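Notes from the automation rollout at Clondico, returns department. Thread.

1/ We used to have 18 people sorting returned parts by hand. The plan was for arms to take over the small items first.

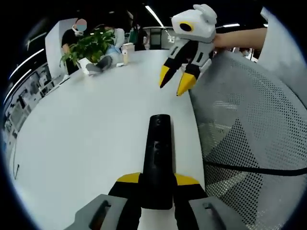

2/ The arms learn from people doing the task with hand-held grippers. So part of the sorting staff now spends half a shift producing demonstrations. Same pay grade, for now.

3/ September total: 3380 demonstrations recorded, 816 rejected. Main cause was moving too fast. Experienced sorters had the highest reject rate.

4/ Job descriptions are behind. HR still lists all of them as "sorter" – the scheduling tool has no other code.

5/ Wrist strain reports went up in week one. We capped sessions at 7 minutes with a break between. Reports went down, output per shift barely moved.

6/ Open item: who signs off when an arm puts a part in the wrong bin. Currently the shift lead does.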